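Community Help > Police and Courts > Reports and Records

2 min read

How do I get a copy of a burglary report in Jomesham?

Plivlow
My garage on Berge Street was broken into in February. An officer came out, took a statement and left me a card with a case number. The insurance company now wants the full report and the card isn't enough for them. The records line rings out every time I call. Do I have to go in person, and is there a fee? The stolen items come to about $1,000, mostly tools.

Adness
You can go in person or mail the form. I did it in September 2020 after my car was broken into. Take photo ID and the case number. I paid $10 at the window and the copy came in the mail. Mine ran to four pages with the property list at the back. Ask for the full report at the window, or they will print the one-page summary, and my insurer sent that back.

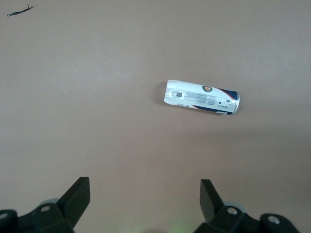

Check the property list before you send it on. Two of my serial numbers were wrong and I had to file a supplement, form 197, which the same window hands out. If no one has been charged yet they may black out parts of the narrative. My insurer accepted it that way.

gravelroad58
just have your adjuster request it, mine did and I never paid anything. different county though

Plivlow
Thanks both. I've asked the adjuster and will try the window on Thursday if I don't hear back.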